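Dub timing and mouth flaps in Nerkia

I have now watched the first season of Nerkia twice, once subtitled and once dubbed, with a notebook open for the second pass. This post covers the dub. I wrote up the story back in June and have little to add to that, except that the harbor arc holds up better than I gave it credit for.

Some background for people who do not follow this. The show was animated with the voices recorded after the picture was mostly done, so the mouth movement is generic: closed, half open, open, repeated for as long as the line lasts. The usual word for one of these movements is a flap. A dub script has to fill the same flaps with a different language. If a character's mouth moves for two seconds and the English line takes one, the writer pads it. If the English takes three, the writer cuts it or the actor talks fast.

Calby handled the English version. The adaptation is credited to Virgilio Javier, who also directed most of the sessions. Buppha Ongart plays Saithong, the older of the two mechanics and the character with the most lines in the season by a wide margin.

My method was simple. I picked episode four, which is nearly all conversation, and went through it line by line. I marked a line as bad if the mouth kept moving after the voice stopped, or the reverse, long enough for me to notice at normal speed. I did not use software or step through single frames. Lines spoken off screen, or with the speaker's back to us, were left out. That gave me 80 lines to judge.

Of those, 53 were clean by my standard. That is a good result for a dialogue episode. The bad ones were grouped together, mostly in the long argument in the workshop, where both characters are shown in close-up and there is nowhere to hide a short line.
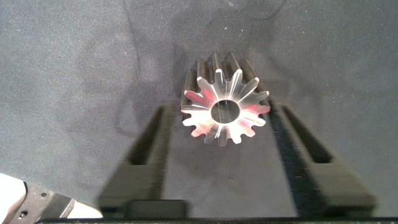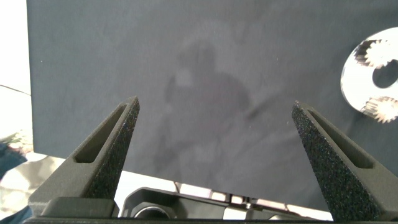

The workshop argument runs for most of the second half, and it is where the adaptation makes its largest changes. In the subtitled version Saithong's complaint is a string of short technical nouns, delivered flat, one per shot. English has shorter words for nearly all of them. "Spur gear" takes two beats, as anyone can check by saying it aloud while looking at the small metal one in the first photo, and the flaps in that shot allow for six. Javier's script has her say "that spur gear you sold me" – an even six, and it adds a small accusation that the original saves for the end of the scene.

I am of two minds about that change. It fits the mouth. It also means that when the sale comes up again four minutes later, it is no longer news to the audience, and the younger mechanic's silence reads as sulking where it used to read as shock. A viewer who only sees the dub would not miss anything, but the scene has a different shape.

The alternative would have been padding with nothing words. The dub does this elsewhere and I like it less. "Look," "I mean," and "you know" turn up at the front of lines all through the first three episodes, and they make everyone sound equally unsure. Saithong is not an unsure character. By episode five most of the filler is gone, and I assume someone at Calby listened back to the early ones.

Ongart is the reason the dub works at all. She has a way of holding the last vowel of a line slightly longer than needed, so that a short line reaches the end of the flap without extra words. Once I heard it I could not stop hearing it, but it suits the character, who talks like someone whose attention is on her hands. In the argument she drops the habit completely. The lines end hard. I would guess that this is what caused several of the misses I marked, and I would still not want them redone.

The younger mechanic is less even. The voice is fine in quiet scenes and thin when shouting, and the shouting has been pushed back in the mix, possibly to cover this. In episode eight there is a shout across the drydock that arrives at the same level as the seagulls.

A note on the audio itself. The disc I have carries the dub in stereo and the original in surround, so switching between them during a scene is misleading. The surround track is quieter through my receiver. I raised it until the opening song matched by ear and left it there. Anyone comparing the two should do something similar before forming an opinion about the acting. My first impression was that the dub had more energy, and most of that was volume.

Subtitles are also not consistent between tracks. With the English audio on, the only subtitles offered are for signs and songs, and the signs track drops out during the whole of episode nine on my copy. The price list on the workshop wall goes untranslated there, which matters a little, as the number on it is the thing they are fighting over. I wrote to the shop and have had no answer yet.

For comparison I did the same exercise with the third episode of Russide, which has a similar ratio of talk to action and a dub from a different studio. I judged 55 lines there and found 35 clean. I would not make much of the gap. Russide uses more mouth shapes per line, so errors are easier to see, and its characters interrupt each other constantly. It also has a much better signs track.

I plan to do one more episode of Nerkia, probably ten, which has the radio scenes. No mouths are visible for most of it, so the script had no flaps to fit. I want to know whether Javier's writing changes when the timing is free, and whether the accusations stay where the original put them. The notebook has nine pages left.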